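Drarkska waste bags, 40 on a roll: review after two rolls

I don't normally review bin bags. We go through a lot of them, though, and I've now used two full rolls of these, so I may as well write down how they did.

**What I wanted them for**

We don't have a proper bin in the front room. We have a table where people sit, eat snacks, open parcels and leave the wrappings behind. For a long time the answer was a carrier bag hung off the back of a chair, and it fell down every time someone got up. Then I started keeping a cardboard box on the table with a bag inside it. When the box gets tatty it goes out with the recycling and the next delivery box takes over.

For that job I need a bag that folds over the rim and stays there, and that doesn't split when a sharp corner of packaging goes in. It doesn't have to be strong enough for garden waste.

**Fit**

I've tried them in three boxes. In a small parcel box there was far too much bag and it bunched up at the bottom. In a medium one, the size you'd get a pair of boots in, it sat well with a good fold over all four sides. In a large one the fold was too short and it slipped in on one side as soon as there was any weight in it. Abhishek Sandhu, who I share the flat with, put a rubber band around the top of the large box and that cured it, but I wouldn't want to do that with every bag.

If your box has flaps, either cut them off or fold them down inside before the bag goes in. Flaps left standing will push the bag back up.

**Strength**

Fine for dry rubbish. Crisp packets, receipts, tissues, orange peel and the plastic trays from biscuits have all gone in without trouble. Out of the first roll, 2 bags split, both at the bottom seam and both when I'd pressed the contents down by hand to get another day out of them. I stopped doing that and the second roll has had no splits.

I wouldn't put tea bags or anything runny in one. Ngọc Đinh next door uses the same bags in her kitchen caddy and says the seam weeps a little if it's left overnight. She doubles them up.

**Tearing them off the roll**

This is the weak point. The perforations are uneven. Most come away cleanly, then you get one that tears down the side and is no use for anything except lining a shoe. On the second roll the last few bags were stuck to each other and took some rubbing between the fingers to open.

There are no handles or ties. You gather the top and knot it, so leave yourself enough bag to do it.

**Compared with the others**

Before these I used the Lasden ones, which are thicker and come 17 to a roll. They're the better bag. They also cost more than twice as much each, and for sweet wrappers I can't see the point. The Clundau bags were cheaper still, but so thin that static held them flat against the inside of the box and they had to be peeled off before anything would drop in.

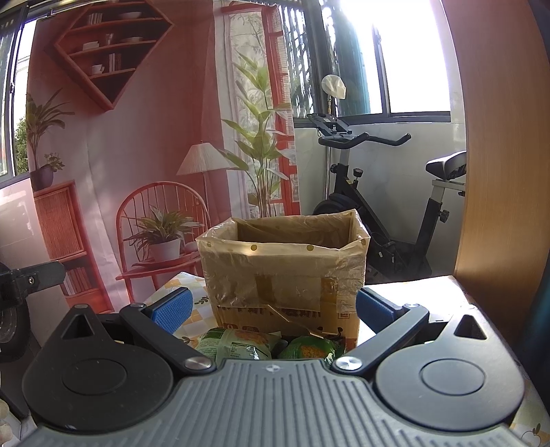 Does the bag need taping to the box?

Tape isn't needed on a medium box, as long as the fold over the rim is a hand's width deep. On anything bigger, use a band or a couple of clothes pegs.

**Smell**

There's a faint plastic smell when the roll is new. It went off after a day in the cupboard. They aren't scented, and I prefer that near food.

**Would I buy them again**

Yes, and I have. Two more rolls are under the sink. I'd give them four out of five for a box or a small bedroom bin and two out of five for kitchen use. The lost mark in the first case is for the perforations. If the shop has Lasden on offer I'd take those first, but at the normal price these do what I need.

Reviewed January 20, 2025. Bought with my own money.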